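ok so our little diner got into the Girnel winter guide and I have been grinning at my phone since 5 this morning. A thread!

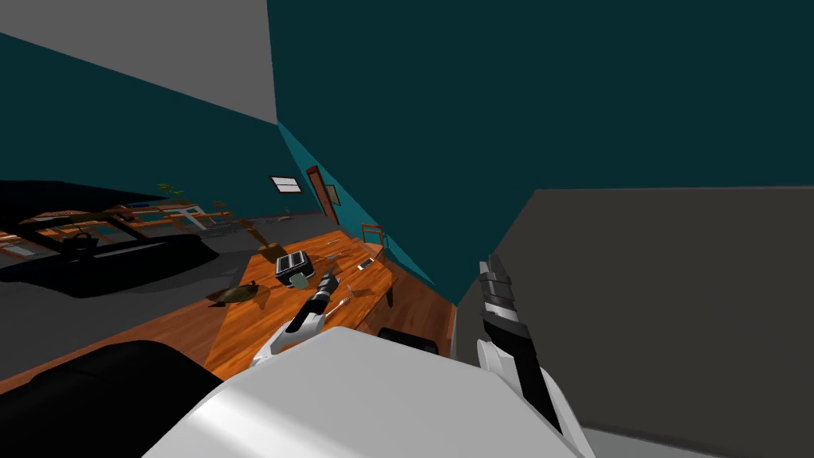 Teal wall, wood table. Big mood for December.

First off, we didn't apply for anything! Zofia Makowska saw our name in the guide and texted me a screenshot with so many exclamation marks I thought something was on fire.

The list covers 185 places and we're in the soup section (of course we are). They liked the barley one, which I almost took off the menu last spring. Phew.

To get in you needed 200 diner reviews on Kistby. We have 400 now?? I remember when it was just my cousin and a guy mad about parking.

If you ever wrote us one, even the grumpy kind, thank you. I read them all, usually in bed with toast.

Desta Seyoum runs our kitchen and deserves every bit of this. Go say hi at the pass, he'll pretend to be busy.

Barley soup stays on all month, with rye bread on the side. We close at 9, and please call ahead if you're a big group!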